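Student Robotics Project Gallery: Household Tasks Course, Spring Term

The Department of Applied Automation at the Cludport Institute presents a selection of work from its spring course in household manipulation. The course is open to second-year students and is taught in the Runard Building under the direction of Naveed Malik, senior instructor. Enrollment this year stood at 14 students, who worked in teams from January through the end of the term.

Each team was asked to select an ordinary domestic task, to record demonstrations of that task by hand, and to train a control policy from the recordings. Demonstrations were made with hand-held grippers, so that students could work at normal speed in furnished rooms. The teams contributed 642 accepted demonstrations to the shared course archive, against a target of 1,000 set by the department for the full academic year. Work toward the remaining total will continue in the fall term.

Assessment was based on a written task plan, the quality of the recordings, and a final report. Teams were required to state in advance the starting position of every object to be handled, and to log each attempt, including those later rejected. Recordings in which a marker was hidden for an extended period were returned to the team for review. The department considers this record of rejected attempts to be as useful to later students as the accepted material, and both have been retained.

The Mota team chose tasks from the kitchen and dining area. Its final report is held in the department office and may be read there on request. The Skerkomska team, which took its name from the street on which its members lodge, chose the bathroom. Its task plan covered the washbasin counter and the small items commonly kept on it, and was revised twice before approval. Reviewers noted the clear layout of the team's log sheets and recommended the format for general use.

Bathroom station, Skerkomska team

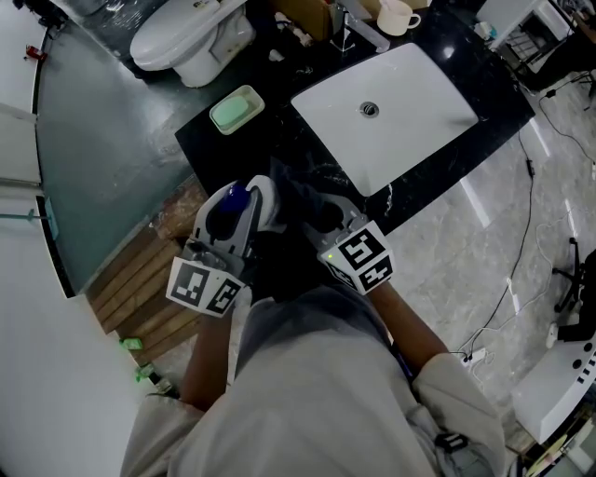
A gripper in each hand at the vanity counter, with a marker cube mounted on each. The soap dish is to the left of the sink and the mug stands near the faucet.

Students wishing to join the fall course should submit a one-page statement of interest to the department office. Prior experience with robotics is welcome but is not required — an introductory session on calibration and safe handling is held in week 6.

Contact: Department of Applied Automation, Runard Building | © Cludport Institute. All rights reserved. | Back to top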